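Home | Guides | Small Rooms | Sound | Contact
May — by Jean Urquhart

How to record a spoken story at home

You do not need a studio to record a story of five minutes. I made my first ones in my sister's flat in Murnside, and people listened to them until the end.

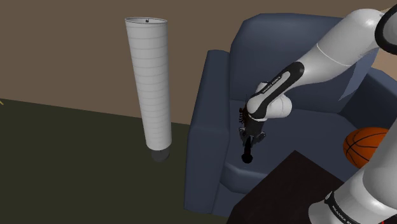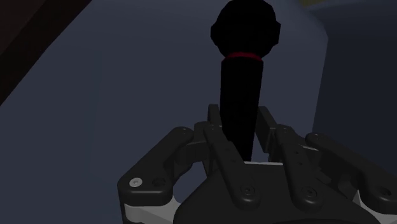
Begin with the room, before you spend any money. Clap your hands once and listen: if you hear a sharp ring, the room is too hard. A big armchair, like the dark blue one beside the tall lamp, takes away some of this ring, and a thick curtain helps also. Stand with your back to the soft things and speak towards them only if the first way sounds dull.

Then do the following:

1. Switch off the fridge if it is near. Put your keys inside it, so you will not forget to switch it on again.
2. Hold the microphone upright, 2 hands' width from your mouth, a little to the side.
3. Record one page and listen with headphones.
4. If the letter "p" makes a bang, move further to the side — not further back.
5. Read the whole text. When you make a mistake, wait, then repeat the full sentence.

Keep the first recording even when the second is better.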